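The Sorting Task

The Ridness club had the room until nine. Ye-rin Ha logged the first trial of the evening at ten past six and wrote the date at the top of the sheet, 23/09/2020, in the square hand she used for anything that might be read by a judge.

The task was fixed by the rules of the Minness Cup. Switches of mixed types, laid on a table in no set order. Two arms. One table. Each part to be picked, turned if necessary, passed from one arm to the other at least once, and put away by type. A team had 15 minutes. A dropped part cost 41 points, a figure whose origin was not given in the rules and which In-ho So had queried twice by letter.

"They replied," he said. "It is 41."

The control program was called Pyo. It had been written over two summers, first by a student who had since left for Wandlow, then by In-ho, who had removed most of it. What remained ran to 1,590 lines. The handover took up 800 of them. The picking was ordinary work: find the part, choose an approach, close, lift. The handover was where the points went. For a short interval both arms had a claim on the same object, and each had to be told how much the other was pulling.

Trial one ended at the third part. The left arm released on time. The right arm had not closed. The switch landed on its cap and rolled.

Ye-rin wrote: drop, handover, right late.

Trial two ended at the same point. She wrote: as above.

In-ho read the log from the force sensors. He scrolled with one finger and did not speak for some minutes. The threshold for contact had been set in November of the previous year, on heavier parts, with different finger pads. The right arm was waiting for a push it would never feel from a part this light.

"Lower it," said Ye-rin.

"If I lower it, it will take its own cable drag for contact."

"Then tie up the cable."

He considered this. It was not a software change, and he distrusted it for that reason. He fetched the hook-and-loop strips from the drawer and fastened the cable in two places along the right arm. Then he lowered the threshold by a third and saved the file under a new name.

Ye-rin turned the parts out on the table again. She kept the red mushroom heads over to the right and the green ones to the left, as the draft layout required, and stood back behind the tape.

"Trial three," she said, and started the clock. 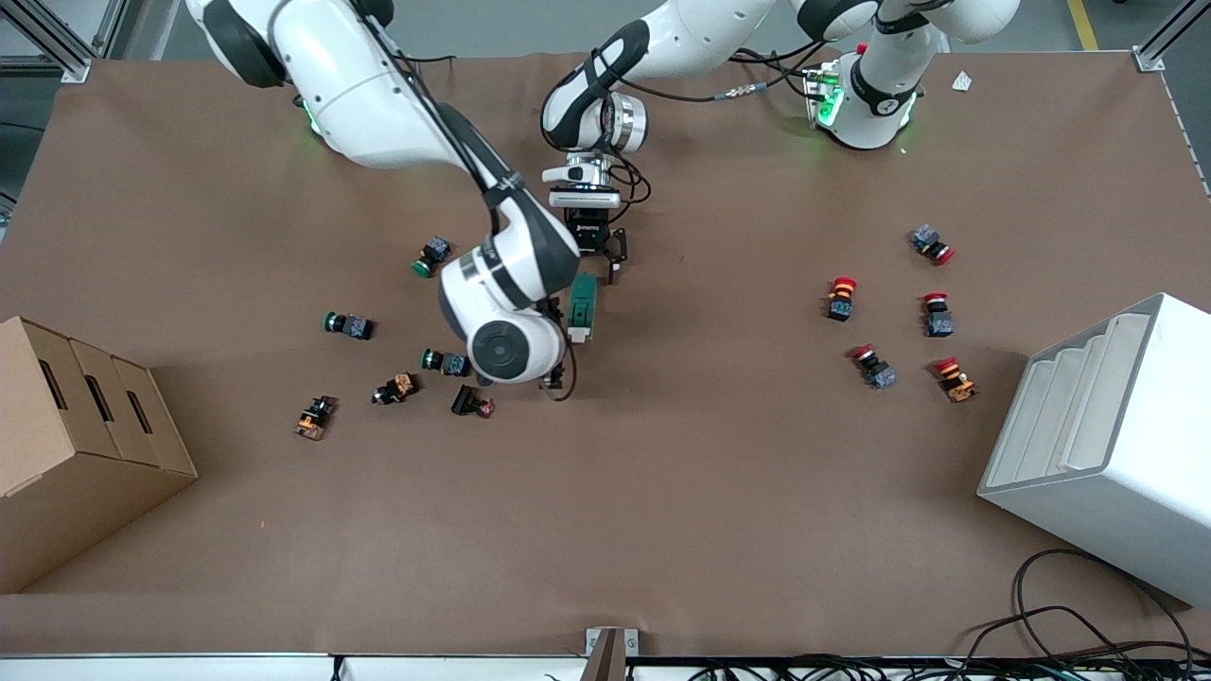 "Why does the receiving arm have to close before the giving arm lets go?"

"Because the part has no other support. If there is a gap between the two, even a short one, it falls."

The question came from the new member, a first-year, who had been told to ask one thing per trial and had saved it until now. In-ho answered without looking away from the log. The force trace for the right arm lay flat, rose, and crossed the new line. He put his finger on the place.

"There," he said.

Ye-rin wrote down the time. Under remarks she put: threshold lowered, cable tied in two places, keep both. She drew a line beneath it, and they went on to the fourth part.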